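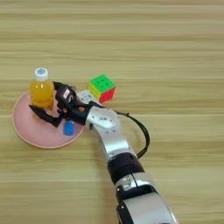 Fórum Mesa & Bancada › Madeiras e acabamentos
Tópico: Óleo ou verniz num tampo claro? (sim, outra vez)

matvii_tk escreveu:
Boa tarde a todos. Li os tópicos antigos, juro que li, e saí de lá com menos certezas do que entrei. Tenho um tampo de faia maciça, claro, comprado em cru à Ferreira, 43 mm de espessura, e vai servir de mesa de jantar. Dois miúdos, um gato, sogra ao domingo. Quero manter o tom pálido. Óleo ou verniz?
O senhor da loja disse «óleo, sempre». O meu cunhado disse «verniz, sempre». Os dois com a mesma cara de quem já perdeu amigos por causa disto.

yaryna.d escreveu:
Óleo. Se riscar, lixas o sítio, passas um pano e ninguém dá por nada. Com verniz, um risco a sério obriga-te a lixar o tampo inteiro, e vais adiar isso até os miúdos irem para a faculdade.
Só te aviso que o óleo de linhaça amarelece. Se queres mesmo o tom pálido, procura um óleo duro com um bocadinho de pigmento branco. Pouco. Se exageras, fica com ar de consultório dentário.

Fedir N. escreveu:
Discordo, como é costume neste tópico, que já vai na décima reencarnação. Óleo em faia é bonito durante um inverno. Depois aparece a primeira roda de copo, a segunda, e ao fim de um ano tens os Jogos Olímpicos desenhados na mesa.
Verniz aquoso mate, três demãos, lixa fina entre elas. Não amarelece, limpa-se com água e detergente da loiça, e a sogra pode pousar o que quiser.

yaryna.d escreveu:
Fedir, tu puseste verniz até na tábua do pão.

Fedir N. escreveu:
E está impecável.

Imke B. escreveu:
Antes de discutirem o acabamento: o tampo já está aclimatado? A faia mexe muito. Deixa-o em casa umas semanas, deitado sobre ripas, com ar dos dois lados. Eu apressei-me com o meu em abril, fixei-o à estrutura com parafusos em furo justo e ele abriu uma fenda onde me cabia um cartão multibanco. Agora uso furos ovalizados e já consigo dormir.
Outra coisa: seja o que for que escolheres, aplica também por baixo. Metade das mesas empenadas que aparecem neste fórum têm a face de baixo em cru.

matvii_tk escreveu:
Está encostado à parede do corredor desde que chegou. De pé. Pela vossa reacção presumo que isso seja mau.

Imke B. escreveu:
Deita-o. Hoje.

matvii_tk escreveu:
Deitado. O gato tomou posse imediata.

nazar_vuvstead escreveu:
Trabalhei uns anos numa oficina em Lunport onde o patrão só usava sabão. Sim, sabão em flocos dissolvido em água quente, à escandinava. A madeira fica clara, quase branca, com um toque seco muito agradável. Tinha uma mesa de 1895 que, segundo ele, nunca tinha visto outra coisa.
Contras: tens de repetir, ao princípio todas as semanas, e o vinho tinto não perdoa.

Fedir N. escreveu:
Uma mesa que se lava com sabão todas as semanas chama-se um cão.

nazar_vuvstead escreveu:
Um cão que dura mais de um século, Fedir. O teu verniz vai estar a descascar na mesa do lado.

Fedir N. escreveu:
Verniz aquoso bem aplicado não descasca. Descasca quando alguém limpou o pó com a manga do casaco e chamou a isso preparação da superfície. Lixa até grão 180, aspira, passa um pano húmido para levantar o pêlo, deixa secar, lixa de leve outra vez. Quem salta o pano húmido vem depois aqui queixar-se da marca.

yaryna.d escreveu:
Nisto do pano húmido tem razão, e custa-me escrevê-lo. Vale para óleo também.
Já que falamos de preparação: nada de passar de 180 se fores para óleo. A faia já é fechada; se a poles demais, o óleo fica à superfície a fazer poças. Aplica, espera quinze minutos, tira TODO o excesso. E os panos usados estende-os ao ar livre ou mete-os em água, que embolados num balde podem pegar fogo sozinhos. Isto não é lenda do fórum.

matvii_tk escreveu:
Quinze minutos por demão, e quantas demãos?

yaryna.d escreveu:
Duas, com um dia entre elas. Uma terceira fina nas zonas de pratos, se estiveres com paciência.

matvii_tk escreveu:
E já agora, preços? Pedi orçamento a um profissional em Nalteston para lixar e envernizar e deu-me 786 euros. O tampo custou menos.

Fedir N. escreveu:
Por esse dinheiro vou lá eu, e levo almoço.

Imke B. escreveu:
Para pistola em cabine, com fundo e lixagem intermédia, não me escandaliza. Para uma mesa de família com rolo e trincha, gastas uma fracção disso e um fim-de-semana. Se fores para verniz, compra um rolo decente de microfibra. Os de espuma baratos deixam bolhinhas que só se vêem quando já secou e já tens visitas.

nazar_vuvstead escreveu:
Ninguém vai comentar o sabão, portanto.

yaryna.d escreveu:
Nazar, todos respeitamos o sabão. De longe.

matvii_tk escreveu:
Ponto da situação, para quem vier pela pesquisa. Cortei três amostras da sobra do tampo (a Ferreira mandou um bocado com 16 cm de largura, santa gente) e tratei uma com óleo pigmentado, outra com verniz aquoso mate, outra com sabão. Deixei em cada uma, de um dia para o outro, um copo com água no fundo e uma colher com molho de tomate.
Verniz: nada, nem sinal.
Óleo: marca ténue do copo, o tomate saiu quase todo.
Sabão: o tomate mudou-se para lá.
Em tom, porém, o sabão ganha. O verniz ficou correcto e um bocado sem graça, o óleo ficou ligeiramente mais quente do que eu queria.

nazar_vuvstead escreveu:
Quantas passagens de sabão?

matvii_tk escreveu:
Uma.

nazar_vuvstead escreveu:
UMA. São precisas pelo menos quatro antes de pores lá sequer um guardanapo. Exijo repetição do ensaio.

Fedir N. escreveu:
O ensaio foi exemplar. Pode fechar-se o tópico.

Imke B. escreveu:
E a face de baixo?

matvii_tk escreveu:
Vai levar o mesmo, Imke, prometo. Estou inclinado para o óleo, com menos pigmento e bases para copos. A minha mulher prefere a amostra de verniz. O cunhado já soube e está insuportável. Volto quando houver decisão, ou divórcio.

yaryna.d escreveu:
Bases para copos de cortiça, sem pés de borracha. A borracha mancha o óleo.

Fedir N. escreveu:
Ao verniz também, às vezes. Pronto, já disse.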